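Zurnness Finger Service Kit for Two-Finger Parallel Grippers

Home > Parts and service > Grippers > Finger kits

Supplied by Edmont Automation Parts, Plelcombe
Availability: in stock, ships from the Plelcombe warehouse
Sold as: one kit per gripper

Overview

The Zurnness finger service kit has the wearing parts needed to bring a two-finger parallel gripper back to a clean, square close. It suits bench-mounted arms doing mixed picking between baskets, bins and trays, where the fingertips rub on plastic rims and table surfaces through the day and wear unevenly.

The kit replaces fingers, pads and fasteners only. It does not include the drive, the jaw carriers or the wrist cable. If the carriers have side play with the fingers off, order the Yurchenko carrier set first. New fingers on loose carriers will close crooked within a few shifts.

What's in the kit

Finger pair, matched, left and right
Replacement grip pads
Socket head screws and locating pins
Thread locker, medium strength, single-use tube
Alignment card
Printed fitting sheet

Compatibility

Fits Zurnness parallel grippers with the two-pin finger mount. Older grippers with the single centre pin need the adaptor plate, listed separately. If you're not sure which you have, take one finger off and look at the mounting face. Pin holes on both sides of the screw mean the two-pin mount.

Colour is black. Pads can be ordered in soft or firm. Soft pads hold light, crinkly packaging better and wear faster. Firm pads are the usual choice for boxed goods and hard plastics.

Fitting

Park the arm clear of the table with the gripper pointing away from the baskets. Stop the program, press the emergency stop and isolate power to the gripper. If your gripper runs on air, bleed the line as well.

Open the jaws by hand to the end of their travel. Remove the old fingers one at a time and keep left and right apart – the wear pattern is useful if you need to ring us about a fault. Wipe the mounting faces with a dry lint-free cloth. Don't use solvent near the carrier seals.

Seat the new fingers on the locating pins, put a drop of thread locker on each screw and tighten to the figure on the fitting sheet. Close the jaws on the alignment card. The card should be held flat and should not tilt when you tug it. If it tilts, loosen the screws, press both fingers against the pins and tighten again.

Restore power, run the gripper homing routine and re-teach the closed position. The new pads are thicker than worn ones, so an old closed position will press too hard and can trip the motor on the first pick. Let the thread locker cure for the time printed on the tube before running at full speed.

Looking after the fingers

Wipe the pads at the start of each shift. Check the screws after the first 50 cycles on a new kit, then every 2,000 cycles. Look along the inside edge of each finger for nicks. A nick that catches a fingernail will also catch the slots of a basket, and the arm will lift the basket along with the item.

Slotted plastic baskets are harder on fingertips than solid bins. Where the work allows, set the approach so the gripper comes straight down inside the rim, and keep the speed at 50 per cent or lower until the fingers are clear of the sides. Items heaped above the rim should be picked from the top of the pile first.

Small flexible items lying flat on a bare table are the other common cause of tip wear. Bracelets, loops and cords tempt people to drop the pick height until the fingers scrape. Raise it until a sheet of paper slides under the closed tips, then bring the grip in from the sides.
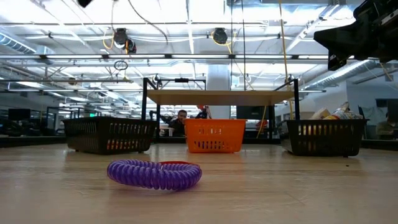

Do I have to recalibrate the whole arm after changing the fingers?

Only the tool point and the closed position need doing, provided the wrist flange has stayed bolted to the arm. If the flange has been off, run the full tool calibration in your arm's manual before picking anything.

Storage and returns

Keep spare kits in the sealed bag, out of direct sun. Soft pads harden with age and should be used in the order they arrive. Unopened kits can be returned to the Plelcombe warehouse with the packing slip. Opened kits can't be returned unless a part is faulty – send a clear photo of the part and the batch label with your request.

Worn fingers can go in with ordinary metal recycling once the pads are peeled off.

Related parts

Yurchenko carrier set
Single-pin adaptor plate
Grip pads only, soft or firm
Wrist cable, straight or right-angle plug

Orders placed before noon are packed the same day. The counter in Plelcombe is open for pickup until 4 pm.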